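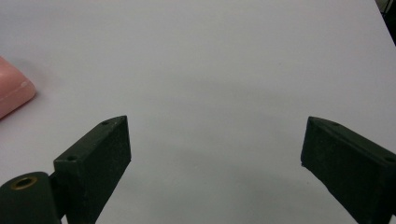 3. Materials and Procedure

Cleaning advice is rarely tested by the people who give it. We asked 300 households in Olthorpe how they wipe down a pale work surface, and received 959 separate opinions, several of them from the same kitchen. Most respondents favored circles. A stubborn minority in the Fevness district wiped only toward themselves, and said so at length.

Each household kept a diary for 5 weeks. Entries were coded by 2 readers, who disagreed chiefly over whether "gave it a quick once-over" counts as cleaning. It was coded as intent.

Figure 2. A pink block with rounded edges on a white board, the board resting on a light wooden table.

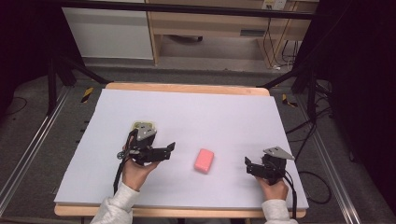
3.1 Scoring

Diaries were scored on the Basent scale, which runs from "spotless" to "we had guests." Sunday entries were scored separately, as they were mostly written on Monday.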